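House rules at the robot table — a small gallery

Oct 9, 2023

I promised Ama Quansah I'd put our bench rules somewhere people could find them, and a gallery page was the quickest way I knew. So here we are! They started life in March as a scribbled sheet on the cupboard door at Plistska, and they've been rubbed out, argued over and rewritten ever since.
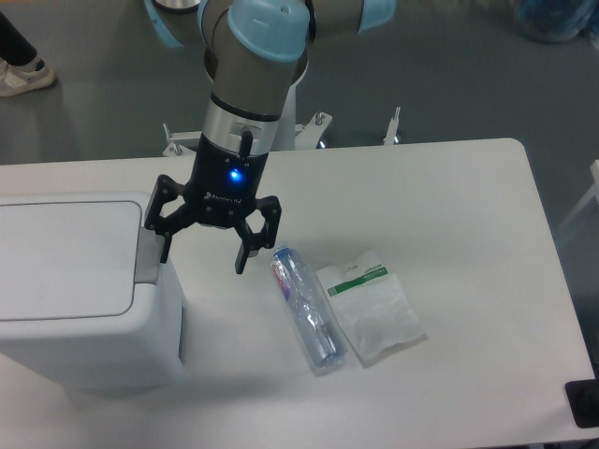

Most of them came out of a long afternoon with the Hedetville lot, who run an arm much like ours and had already made most of our mistakes for us (thank you, Hedetville). Margarida Aguiar took the notes and I've tidied them up a bit, though I've left her bossier phrases in where I could.

Before anything moves, say it out loud. "Moving" is enough. I felt daft doing it for the first week or so and now I do it at home with the oven door. Wait for an answer from anyone in the room, and a grunt doesn't count.

Feet count too. Everyone thinks about hands, but one of ours is standing near the far side of the table there, in black with a pale trainer, and the rule covers them just as much as whoever is at the controls. Know where people are standing before you start. If someone wants to come closer, the arm stops first and they come closer second. Aníbal Gouveia wanted a painted line on the floor and I still think he's right, but we haven't agreed on where it would go.

Only put out what the task needs. We work with the white appliance on the left and the wrapped things to its right, and the rest of that side stays bare. Spare bits go in the crate under the sink. Margarida's wording was "the table is not a shelf", which I've kept.

Check your fingertips. I mean the gripper's, the two black ones spread open over the table. Look at both before each session, give the pivots a wipe, and if a pad has started to peel, change it there and then. Pads are in the drawer marked Strickland (old label, no idea, please don't relabel it or I'll never find them).

Crinkly plastic gets the slow setting. Clear wrap and thin bags are a pain — they shine, they slide, and they don't keep their shape from one go to the next. Sławomir Zieliński set our slow setting, so if you want it changed talk to him and don't fiddle with it yourself.

A blue light isn't permission. Ours glows on the front of the gripper, and it's very easy to glance at it and think all is well. The rule is that you read the screen as well, and you never put a hand between the fingers on the strength of a light, whatever colour it is.

The stop button stays within reach of two people. One at the controls, one watching. If your second person pops out for a tea, you're having a tea as well.

Write down the near misses, even the boring ones. The book is in room 401, next to the kettle, and Ermelinda Meireles goes through it every 90 days and reads the best ones aloud. We've borrowed the Vollitz form for this, but a line in biro will do perfectly well.

I'll add more when we've settled the business with the floor line. If your own place does any of this differently, send me your sheet, I'd love to see it!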